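洗衣机门口的那点事

搬进这套房子五年，洗衣机是上一任租客留下的，前开门，滚筒式，一直放在走廊尽头那间小屋里。我对它没什么感情，能转、能甩干就行。今年十二月开始它有了味道，衣服拿出来闻着像没晾透的抹布，哪怕刚洗完就拿出来也一样。我用了差不多一个月的时间慢慢折腾，把做过的事情记在这里，以后忘了可以回来看。

先说味道是怎么被发现的。我自己闻不出来，每天待在同一间屋子里，鼻子早就习惯了。是Mareike Pfeiffer来住了几天，用了我给她的毛巾，第二天早上很客气地问我平时用什么洗衣液。我说了牌子，她点点头，又说她带了自己的毛巾。话说到这里我就明白了。

当天晚上我把柜子里的毛巾全拿出来闻了一遍，干的时候没什么，用水打湿之后味道马上出来，酸的，有点像旧海绵。床单好一些，运动服最严重。

我一开始怀疑洗衣液。我用的是Prondmont的浓缩装，瓶盖上有刻度，但是刻度很浅，我从来都是凭感觉倒。那次认真量了一下，平时一盖子下去的量比说明书上写的多出一倍还不止。住的地方水不硬，衣服也不算脏，完全没必要。多出来的洗衣液漂不干净，留在衣服里，也留在机器里。后来我改成按最低刻度倒，衣服照样干净，一瓶能用的时间长了很多。

柔顺剂我也停了。以前洗毛巾都放，洗出来滑滑的，擦身上不吸水，得来回擦好几遍。停了两三次之后毛巾变硬了一点，吸水反而好了。硬的问题我现在的办法是晾之前用力抖几下，抖开了毛圈会立起来，干了没那么扎。

然后是洗涤剂盒。这个抽屉我五年里只拉开过，没有整个取下来过。其实很简单，拉到底，按住中间那个卡子往外一抽就出来了。里面的东西我不想细说，黑的，滑的，角落里积了一层。抽屉本身放水池里用热水泡了一个小时，拿旧牙刷刷，刷完跟新的差不多。麻烦的是抽屉后面那个空腔，顶上有一排出水孔，手伸不进去，我用一根筷子裹着抹布，一点一点蹭。蹭下来的水流得到处都是，建议先在下面垫条旧毛巾。

接下来是排水泵的过滤器，在机器右下角那个小圆盖后面。我在网上看到有人说要每个季度清一次，我是五年一次。打开之前要准备一个扁一点的盘子，水出来得比想象中多，我的烤盘接满了两次。里面清出来的东西：几枚硬币，一个发圈，一颗衬衫扣子，还有一团灰色的毛，分不出原来是什么。那颗扣子是我那件蓝衬衫上的，衬衫因为缺扣子两年没穿，现在缝回去了。

过滤器拧回去的时候要拧紧。我第一次没拧到位，下一桶洗到一半地上就开始渗水，赶紧停机，拖了半天地。

门封圈是最费时间的地方。胶圈有一道褶，平时看不到里面，用手指掰开，下半圈积着水和毛屑，还有一些黑点。我先用干布把毛屑掏出来，再用抹布蘸小苏打水擦，擦不掉的黑点，用纸巾浸了稀释的漂白水塞在褶子里，放着过夜。第二天早上拿掉，淡了不少，但没有全掉。后来又做了一次，剩下几个很小的点，估计是长进胶里面去了，我也不打算再管。用漂白水的时候窗户要开着，做完一定要空转一遍再洗衣服，我有一条深色裤子就是这么毁的，膝盖的地方多了一块浅色。

最后是空筒高温。我的机器最高能到九十度，之前从来没有用过那一档，平时都是三十度或者四十度。低温省电，对衣服也好，但油脂和残留的洗衣液会慢慢挂在筒壁外侧，那个位置谁也看不见。我先放了200克过碳酸钠，九十度空转。排出来的水是灰的，带着一些薄片。隔了一周又转一次，水清一些。现在每个月转一次，在手机里设了提醒。过碳酸钠是在Ridgate买的，大袋装，柜子里放得下，比专门的洗衣机清洁片便宜很多，效果我觉得没有区别。

做完这些之后，我把毛巾分三批重新洗了一遍，六十度，洗衣液按最低量，没有柔顺剂。晾干，再打湿闻，味道没有了。运动服有两件还是救不回来，裁了当抹布。

再说晾的事。我这边冬天屋里潮，衣服挂着一天半都干不透，这也是味道的一个来源。以前我把晾衣架挤在卧室墙角，衣服一件挨着一件。现在搬到客厅靠窗的位置，每件之间留一个拳头的空隙，厚的挂外侧，薄的挂里面。裤子翻过来挂，口袋在外面。牛仔裤从腰那里夹，不要从裤脚夹，我试过两种，腰那里布厚，朝下的时候水全积在腰上，所以按理说反过来更快，可是裤腿会被拉长，我个子不高，还是从腰夹。有除湿机的时候开着除湿机，没有的话开一条窗缝，再拿小风扇对着吹，也能快不少。

楼下Campbell家用烘干机，一年四季都不晾，毛巾蓬得像面包。我去看过价格，也量过尺寸，小屋的宽度差7厘米，放不下。叠在洗衣机上面倒是可以，但是要买支架，上面那排柜子也得拆。先不买了。

还有装筒的问题。我以前习惯攒一大堆，一次塞满，门要用膝盖顶着才能关上。塞满了衣服翻不动，中间那一团基本等于没洗。现在的标准是衣服放进去之后，上面还能伸进去一只手，手掌竖着。大件的东西单独洗，毛绒的东西也单独洗，沾毛，而且吸水之后很重，甩的时候机器会跳。毛绒的我一般用三十度，转速调到最低，洗完拿出来先捏一捏形状再晾，平放，不要吊着。

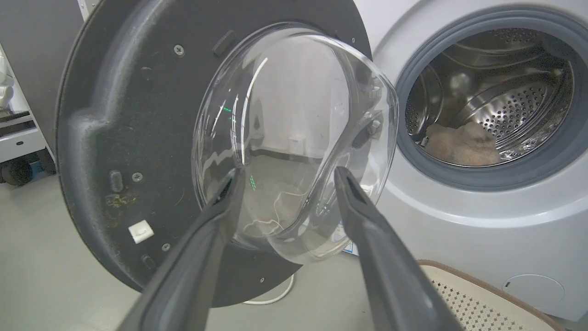
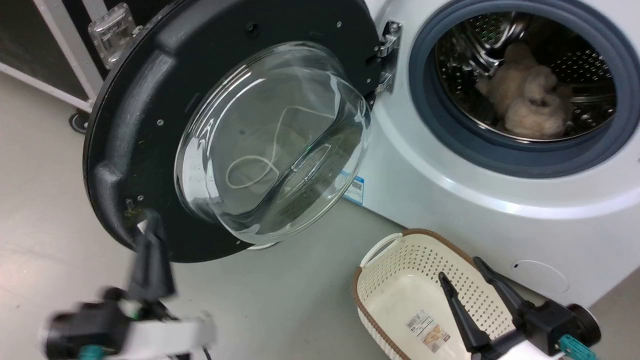
洗完之后怎么放着，我现在也固定下来了。衣服一拿完，门就全开，不是虚掩，开到底，至少开到晚上睡觉前。以前我嫌挡路，洗完顺手就关了，里面的水汽出不去，胶圈褶子里那点水能待一个星期。门的内侧也要擦，我以前只擦玻璃，因为玻璃脏了看得见，外面那一圈深色的门框从来没擦过。那上面会有灰，还有一块黄褐色的印子，在白色小塑料件的上方，湿布擦这种地方要多来几遍，干了再看一眼，边上的螺丝附近也容易藏东西。玻璃鼓出来的那一面，下沿最容易沾毛屑，正好是衣服来回蹭的地方。篮子我放在门前面的地上，米色，侧面全是小方孔，边上一圈棕色，湿衣服在里面放一会儿也不至于闷住。以前用的是一个布袋子，底下总是潮的，后来发了霉，扔了。

洗涤剂盒也是一样，洗完拉开一半，让它自己干。这件事我常常忘。

关于洗衣服的频率，我现在一周两次，浅色一次，深色一次，毛巾和床单隔周轮着来。湿的东西不再往脏衣篓里扔，擦过手的毛巾先搭在浴室的杆子上，干了再进去。运动服当天洗不了的话，就先用清水过一下，拧干挂起来。这一条对我来说用处最大，比换什么洗衣液都管用。

花的钱我算了一下，过碳酸钠、小苏打、一副新的橡胶手套，加上那把专门用来刷抽屉的刷子，没多少。时间花得多一些，主要是等，等泡，等转完，等干。如果请人上门拆洗，我问过一家叫Jerumley的，报价271，不包括换胶圈。我没请，等哪天味道又回来了再考虑。

Mareike上个月又来过一次，用的是我的毛巾，没有说什么。

还没弄的：进水管接头那里的小滤网，听说也要清，得先关水阀，把机器往外拖。小屋的地不太平，拖出来之后怕推不回原位，脚垫又要重新调。等天暖和一点再做。另外门框上那几颗螺丝我不打算去动，封圈如果以后漏水，就找人来换，自己拆过的人说里面那个钢圈箍回去很费力，要两个人，一个按着，一个用螺丝刀一点点拨。我家里也没有合适的螺丝刀。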